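Wood table top, wax or leave it alone?
Posted by Aldana Riquelme, February 13, 2024
2 min read

Hi all! I picked up a secondhand wood table for my sewing room (so happy with it!) and the top feels dry and a bit rough. Do I sand it, wax it, oil it? I don't want to wreck it.

Wenceslao Espinoza
Wax.

Hortensia Figueroa
Please don't sand first! I wiped mine with a barely damp cloth, let it sit overnight, then rubbed in two thin coats of Kullis paste wax, going with the grain. It took me almost 5 hours with the waiting, but wow.

Celeste Figueroa
Mine never got sanded either, and I just re-wax every February. Go easy, thick wax stays sticky forever (ask me how I know). You want the stripes in the grain to still show, like on this warm brown top with the black knob-looking thing and the white ring lying on it. Try a spot underneath first!

11 comments · 5 shares 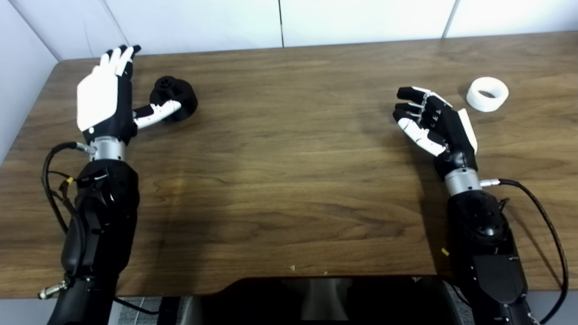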